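30/05/2025

**Ornus promises a "living score" for its December season**

The Ornus ensemble has announced a new evening-length work by Eun-ji Nam, to be performed over 2 nights in December at the Rudd. Up to 50 singers are said to be taking part, most of them without formal training, and the publicity calls the piece "a living score that composes itself through listening".

What that means in practice is hard to pin down. The printed outline runs to 2 pages and contains very little music. Singers are asked to hold a tone until they feel it has "been received", then move to another. Nam's last piece for Ornus, Lelleo, worked on much the same lines and was also billed as a first of its kind. It lasted an hour and a half and emptied the back rows.

Tickets are £30, steep for a programme with no paid soloists. Ornus says the price covers rehearsals and hall hire but has not published a breakdown. Nor has it said whether the amateur singers will get so much as a travel allowance.
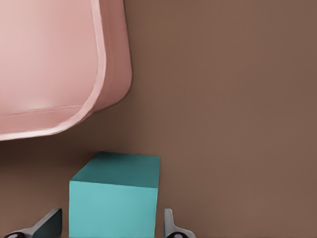
Joanne Haslam takes a kinder view, saying that she sang in Lelleo, that the long held notes taught her more about breathing than years in a choir had, and that she would do it again unpaid.

Booking is open. The running time has yet to be confirmed.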